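Section 7. Setting Up a Recurring Gift

Members of the Jodmont River Trust may support shoreline restoration through the Unel giving portal. Recurring gifts are charged once per month to the card or bank account on file. The steps in this section apply to individual donors. Organizations should refer to Section 9.

Before you begin

Have your member number and payment details ready. If you do not have a member number, select "Give as a guest" on the sign-in page. Guest donors may make single gifts only.

Creating the gift

1. Sign in to the portal and select "My Giving."
2. Select "New recurring gift."
3. Choose a fund from the list. Gifts with no fund selected are placed in the General Fund.
4. Enter the monthly amount in whole dollars.
5. Choose a start date. Payments cannot be scheduled for the last day of the month.
6. Enter your payment details and select "Review."
7. Check the name and mailing address shown. Tax receipts are issued to this name and cannot be reissued to another person.
8. Select "Confirm gift." 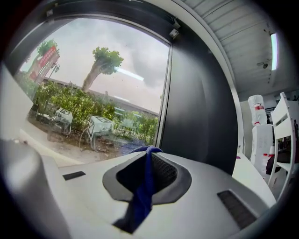
A confirmation number will appear on the screen and will be sent to your e-mail address. Keep this number until the first payment has posted to your account.

Caution: Do not select "Confirm gift" a second time while the page is loading. Doing so may create a duplicate gift.

Note: Donors who wish to direct a gift to the Eyvindsson Marsh project must enter code 2116 in the "Designation" field. The code is entered without a comma.

Changing or canceling a gift

1. Open "My Giving" and select the gift.
2. Select "Edit" or "Cancel."
3. Confirm the change.

Changes must be made at least 7 days before the next payment date. Changes made after that time take effect the following month. Sessions close after 270 seconds without activity, and unsaved entries are lost.

Requests for refunds must be made in writing to Ea Ragnarsson, Donor Records, and must include the confirmation number.

Section revised October 23, 2020.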